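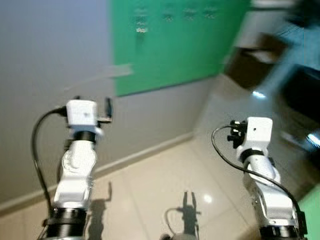
# Teaching by hand, Reltthorpe

We spent March showing two arms how to fold a towel, a job most of us do badly at home. One person steers from the desk and the arms copy, bad habits included. The Grornis software keeps every try, 684 so far, of which 28 could be shown to a mother-in-law.

Both arms up, cables looping where cables like to loop. Wrist speed is still set to 11, and the operator's patience to 2.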